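3.2 Door and control layout of the countertop oven

The second appliance in our survey of small kitchen controls is a countertop microwave oven of the kind sold for one- and two-person households. We chose it for the same reason we chose the kettle and the rice cooker in Section 3.1: the people in our sample used one most days and had firm opinions about it. Of the 200 households that returned the Gralero questionnaire, most kept the microwave on a worktop or table and reached it from a standing position. Very few had it built into a cabinet.

We asked each household to mark, on a printed outline of an oven front, the place they touched first when they wanted to heat something. The answers fell into two groups. Older participants marked the door. Younger participants marked the buttons, and several of them noted that they press a time before they have put the food inside. Lina Shboul coded the outlines, and Mingxuan Yin coded them again without seeing the first set. The two codings differed on 11 sheets, which were settled by discussion.

The oven used for the comparison is shown in Figure 4.

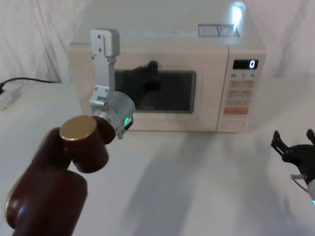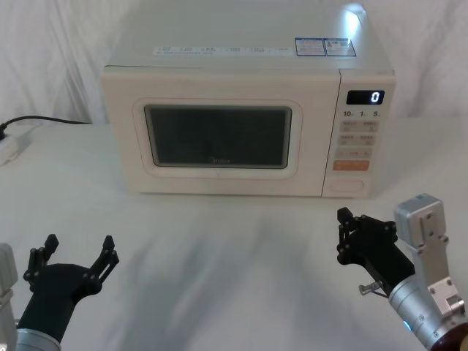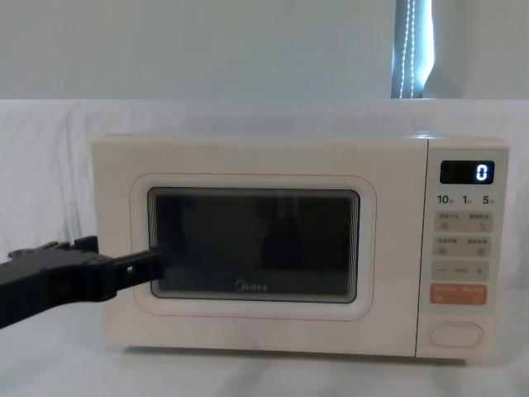
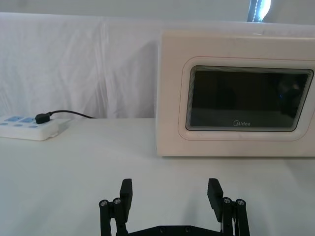 Figure 4. The countertop microwave oven on its white support.

Reach and reading distance were treated as separate questions, following the Berklow guidelines for domestic controls. Reach concerns where the hand has to go to open the door or start a program. Reading distance concerns what a person can make out before the hand gets there. The door takes up most of the front, with a dark window set into it, and the controls are kept to a narrow strip on the right. On that strip the digital display is at the top, showing a single 0, and the door release is an oval button toward the bottom. A user who opens the door and then sets a time therefore works upward, from the lowest control to the ones above it. Participants who had owned an oven with a handle told us they found this order strange at first – two of them said they still pull at the edge of the door.

The printed labels under the display read 10, 1 and 5. We asked participants what they took these to mean before giving any explanation. Most read them as times, but they did not agree on the units, and some thought the 10 was a power level. Color helped more than print did. The wide orange button below the grid of pale ones was picked out quickly, including by participants who had taken off their reading glasses, and it was the button most often named as "start". We did not score that answer as right or wrong, as the question was about expectation.

The window raised a different point. In the Mamani interviews, people said they look through the glass to check whether a bowl is about to boil over. With a dark tint and a light room, what they tend to get is a reflection. Six participants said they had stopped looking and listened instead.

Cable position was noted for every appliance but not analyzed. Several households in the Forkent group kept a power strip at the back of the worktop and complained that crumbs collected behind it. We return to this in Section 5, together with the cleaning diaries kept during May.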